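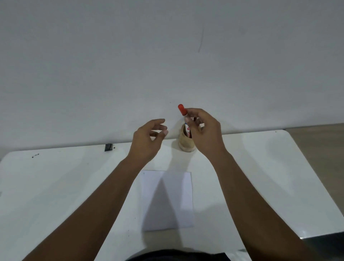 Does a pen pot keep a desk tidy?
Prapai Ratanaporn and Ajith Sastry
Design and Daily Life module, project report, 2021-02-07

Background
Shops and tidying blogs say that giving every object a "home" keeps a desk clear. We doubted it. Most of the claims we read came from people selling the homes. The Drivlow desk guide promises a "calmer surface" and offers no evidence at all.

What we did
We each used a white table pushed against a wall, with a wooden pen holder at the back. For 2 weeks we worked with the holder, then for 2 weeks without it. Every evening we wrote down which pens and markers were lying loose, and whether we had lost any time looking for one.

What we found
Prapai's table was tidier with the holder. Ajith's was much the same either way, except that his loose markers now lay next to a pot. Both of us were good about putting things back at first and got worse. We suspect that writing the diary did more than the pot did, as we tidied up before filling it in.

Reaching was a small nuisance. With the holder close to the wall you have to lean over your work to use it, and a marker you need again in a minute tends to stay on the table.

Problems
Two people is a tiny sample, and we both knew what was being tested. Ajith also missed several evenings. We would like to repeat it in April with a few classmates and the holder nearer the front, though we don't expect the result to flatter the pot.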